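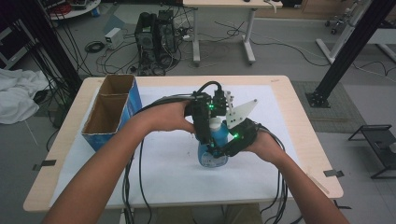 4. Recording a demonstration by hand

Search the manual Go

This section covers hand-held recording with the Gondholm gripper, the method behind the Petico bottle-and-box results. It assumes the mount has been calibrated (section 3) and that you have made your peace with the cables.

4.1 Before you start

1. Clip a fresh sheet of white paper to the table at both sides. A wrinkled sheet gives the tracker something to admire, and it will.
2. Stand the divided box upright on the paper, open side up.
3. Check that both indicator lights on the gripper are green. One green light is not half ready.
4. Let the cable bundle drop over the front edge of the table. Do not wind it round your wrist, however tidy this seems.

4.2 Making a recording

5. Hold the gripper with both hands, one round the upper body and one low on the housing. Keep your fingers clear of the fin plate.
6. Start the Tronley logger and wait for the tone.
7. Close the gripper on the bottle and lift it just clear of the paper. Pause there.
8. Move to the box at an ordinary pace. The model copies what it is given, including dithering.
9. Lower the bottle into either compartment, open the gripper and withdraw straight up.
10. Stop the logger. Mark the attempt as kept or spoiled before beginning the next.

CAUTION: Do not pull on the thick cable at the top of the gripper. It carries the finger signal, and a loose plug produces recordings that look perfect until training.

NOTE: Keep your spoiled attempts. The August set held 3,881 recordings, of which 2,369 were kept. Training on the kept ones alone gave a policy that placed bottles nicely and had no idea what to do after a fumble. Adding the fumbles that ended in a recovery helped — a result we would have enjoyed more had we not already deleted 9 of them.

NOTE: The Espinoza training script refuses to run on fewer than 2,000 recordings. The limit can be changed in the settings file. The results will then explain why it was there.

4.3 If the logger stops part-way

Leave the gripper where it is, save the log and restart from step 6. Do not join two halves of a recording together. The join shows up later as a small, confident lurch.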